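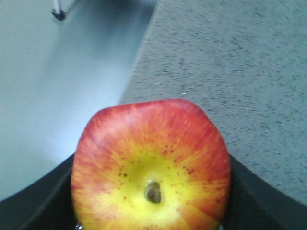 Room-set assistant (part-time), Brarkside

Category: Jobs > Household and interiors > Part-time

Soylu is looking for a part-time assistant to look after the household room sets in our hall at Brarkside. The job is 28 hours a week over four days, for six months to begin with. Tuesday is always a working day. The other three are agreed a month ahead.

The hall is laid out in areas, each standing for a part of an ordinary home. You will keep them in order, put things back where the plan says they go, and get the next layout ready before you leave. You will report to Volkan Kaplan.

The work

- Setting out furniture and household goods from a printed plan
- Unpacking new appliances, peeling off film and transit tape, wiping shelves and door bins
- Buying, washing and checking fruit, and throwing out anything bruised or soft
- Sweeping and mopping the floors, both the grey and the wooden parts
- Replacing floor tape when it lifts
- Keeping the stock list up to date (658 items at the last check in April)

The kitchen things take up the most time. A refrigerator has to be cleaned inside before any food goes in, and the film often catches under the edge of the bins, so allow longer than you think.

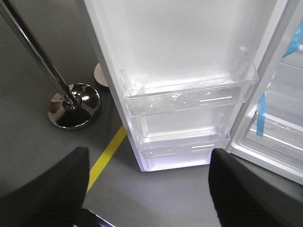

Refrigerator door with two clear bins. The upper one has protective film in it.

Fruit is kept for a short time only. What is still good at the end of the week goes home with whoever wants it.

Floor areas

Each area has its own limits, and the furniture plan is drawn to them. Please read the plan with the tape as the starting line and measure inwards. Some floor signs are in Chinese. You don't need to read Chinese, as the plan gives the English name next to each one.
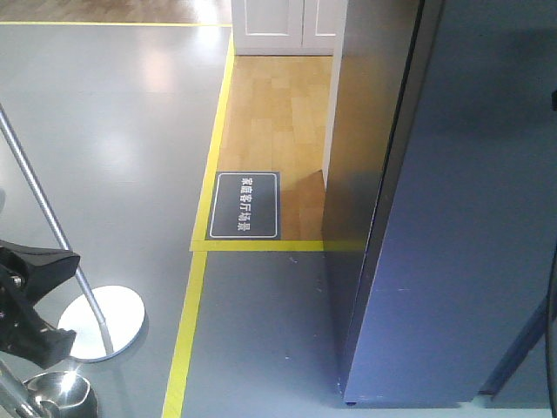

Living-room area: pale planks, yellow tape at the border, sign on the floor.

The grey floor is glossy and shows every mark. Use the flat mop with clean water and no polish. Heavy pieces are lifted by two people and never dragged across the planks.

What we ask for

You should be tidy, able to follow a drawing, and able to lift 30 kg with a second person. Experience in housekeeping, shop display, removals or a school kitchen is useful. We will show you the stock list in your first week. Shoes with soft, clean soles are needed indoors.

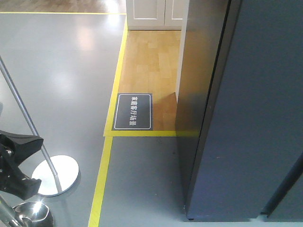 Eylül Kurtuluş: I did this job over the winter. Most of it is putting things back, and you need to like that. Bring knee pads if you have them, because re-laying tape takes a whole morning and the floor is hard.

Hours and pay

The day starts at 8.30 and finishes at 4, with half an hour for lunch. Pay is by the hour and is paid monthly. Travel from Pristeck is refunded on production of tickets. There is parking behind the hall, but it fills up by nine.

How to apply

Send a short letter and the name of one referee to Volkan Kaplan at the Brarkside office. Say which days you can't work. We will ask people on the shortlist to come in for an hour and set out one area from a plan.

Related vacancies
Stockroom helper, Pristeck
Evening cleaner, Fladville
Furniture assembler (temporary), Brarkside
Van driver's mate, Fladville and Pristeck

Contact Soylu | Vacancies | Back to top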